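The bread in Pollstead, and other things she wrote down

She had told me to meet her at Riquelme, the coffee place by the bus station, on a Tuesday, early, before the school crowd got in. I was late. She had already eaten half a cinnamon roll and pushed the other half across to my side of the table.

"You get used to splitting things," she said, and then laughed at my face. "That's not a prison thing. I have four sisters."

So I'd put my foot in it before I even had my coat off! I had read her book twice by then (it's called Tindside, it's out from Pluner in February, and it's very good) and I'd shown up with a head full of careful questions about the years she spent in Pollstead. She wanted to talk about commas.

"I didn't know what they were for. I mean that. I put them in where I breathed, and I'm a smoker, so you can imagine."

The book started as letters. Her youngest sister was eleven when she went in, and she didn't want to write to an eleven-year-old about lockdowns and count and who'd been moved to which unit. She wrote about the swimming pool in their old neighborhood instead, the outdoor one, Tindside, where the whole family went every summer. She did the lifeguard with the peeling nose. She did the vending machine that gave you two sodas if you leaned on it right. When she ran out of things that had happened, she made some up.

"She knew," she told me. "She'd write back and say, that lifeguard never had a motorcycle. And I'd say, well, he's got one now."

I asked her what she wrote with, which I always ask, and got the longest answer of the morning. The pens they sold at the commissary were the short bendy kind, clear, with a soft barrel, and they cramped her hand so badly that she rolled one up in a strip of cardboard and wet toilet paper and let it dry. It worked for a while. Then it was taken off her in a search and she had to start over with another one. Paper came in yellow pads and she wrote on both sides, and in the margins, and then across the top where the glue was.

She still has the pads. There are 442 pages of them in a tub under her bed, and the finished book has 342, and she can tell you what's on most of the ones that didn't make it. A lot of it is bread. "I wrote so much about bread," she said. "The bread in there was fine, that's what kills me. It was regular bread. I just had it in my head that there was better bread someplace and I could not leave it alone." 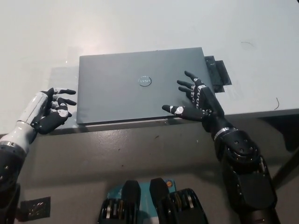 Reading time: 4 minutes

Typing it all up was the part she hated. She came home with the pads in two paper sacks and didn't touch them for most of a year – she had a job to find, and a parole officer who liked her to be places – and when she finally sat down she found she couldn't read her own writing. Whole paragraphs were gone. The pencil ones were the worst, all gray and rubbed where the pages had slid around.

"My sister read them out to me," she said. "She's grown now, she's got her own kid. She'd had the letters all that time, so when the pad was no good she'd go get the letter. And she'd do the voices. I didn't even know I'd put voices in."

I told her the voices were my favorite thing in it. There's a chapter where the grandmother argues with the man who rents out the deck chairs, and it goes on for pages and nothing gets settled, and I read it standing up in my kitchen with the pasta boiling over. She looked pleased, and then she looked worried, and asked if I thought it was too long. The editor at Pluner had wanted it shorter. They had gone back and forth, and she'd given up a whole scene in the parking lot to keep the chairs.

"I'd never said no to somebody in an office before. Not and had it stick. I wrote the email and then I went and cleaned the bathroom."

I did ask about Pollstead in the end. The prison barely comes into the book. There's one short section near the back, a woman lying on a top bunk going over the pool in her mind, steps first, then the shallow end, then the rope. I wondered if readers would want more of it, and if she minded that.

"They'll want it," she said. "People have been asking me since I got home. What was it like, did you get in fights. I've got a cousin who asks every Thanksgiving. I was bored, mostly, and I missed people, and my feet were cold. I can say that in one line, so I gave it one line."

Was she writing something new?

"Sort of." She picked at the icing. It was a poem, she said, and it rhymed, and I wasn't to make a thing of it. It had 2516 words so far and it was about a bus driver. She had been doing it on her breaks, on the backs of order slips, because a clean page made her nervous.

I asked if I could hear some. She checked the tables on either side of us, put down her fork and did the first verse from memory, very fast, looking out at the buses. It had a good joke in it about transfers. Then she asked if I was going to finish that roll.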